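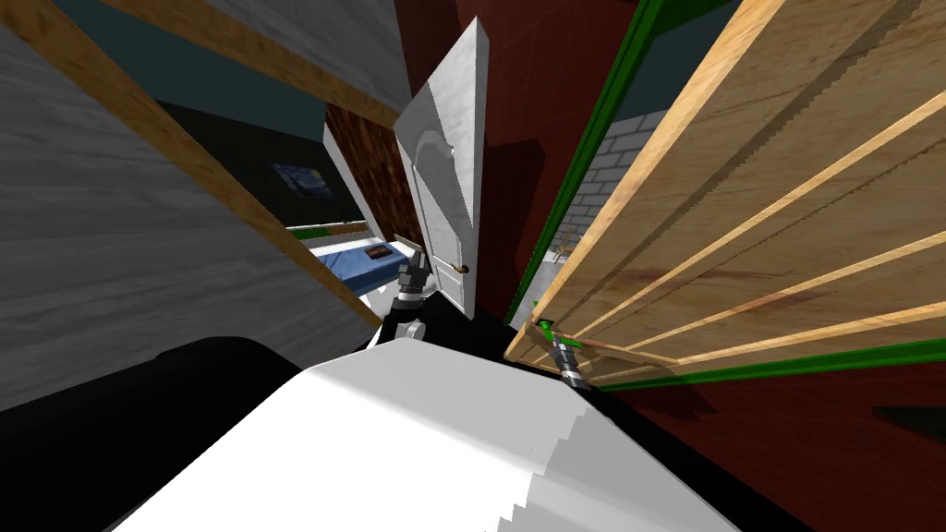 Choosing a short moral story for a staff recognition assembly

Community Help > Speeches, Readings and Stories
Posted by Noel Umali, April 2026

I have been asked to select a reading for the annual recognition assembly at the Tveit campus of our training institute. The audience will consist of trainees, their families and members of the teaching staff. The program allows one reading of no more than 800 words, to be delivered before the awards are presented.

In previous years the reading has been one of the familiar inspirational stories on kindness or generosity, and several members of staff have remarked that the audience now knows the ending before the reader reaches it. I would be grateful for guidance on three points. First, where may a less familiar story with a clear moral be found? Second, should the moral be stated by the reader at the end, or left to the audience? Third, is it acceptable to shorten a story when its author is unknown? The piece I am presently considering concerns a ferryman who carries a stranger across a river without charge. It runs to 1404 words in the copy I hold.

Gopinath Raju

I have arranged readings for assemblies of this type at Pristent for a number of years and can offer the following.

With regard to sources, older collections of fables and folk tales are generally more useful than the stories passed along by email. A public library will usually hold several in the section for folklore. Request those compiled by region, as the selections overlap less. Many of the older volumes are no longer under copyright, but a modern translation of an old tale may still be protected, and the date of the translation should be checked as well as the date of the story.

On the second point, my recommendation is to omit the stated moral. A sentence beginning "The lesson of this story is" tends to lose the room. If the organizers require a connection to the awards, the person presenting the first award can make it in a single remark.

On the third point, "author unknown" very often means only that the name was dropped when the text was copied. Please search for two or three distinctive phrases from the piece, in quotation marks, before you rely on that label. If an author is found, write for permission to read and to shorten. If none is found, the program should say "Adapted from a story of unknown authorship," so that the audience is not led to believe the text is complete.

Your ferryman story will need to lose 604 words to meet the limit. I would remove the opening account of the ferryman's youth, if your version includes it, and begin with the stranger's arrival at the bank. Keep the dialogue. Listeners follow speech more easily than description. Please also read the shortened text aloud at the pace you intend to use. A reader who is nervous will go faster than in rehearsal, and the pauses should be marked on the page.

Fliltell

Agree with the above regarding the library. We used a story of 163 words at our September ceremony and it was well received. Short is better. I do not have the title to hand.

Bravell

It is respectfully suggested that the inquirer consider a true account from within the institute in place of a fable. A former trainee who was helped by a colleague at a difficult time may be willing to have the matter described. Written consent should be obtained from each person mentioned, and the final text should be shown to them before the program is printed. The names may be withheld if preferred.

Should the ferryman be retained, I would differ from the first reply in one respect. Where young children are present, a brief closing sentence is a courtesy to them, and it need not take the form of a lesson. In our own program the reader simply repeated the last words spoken by the main character and then sat down.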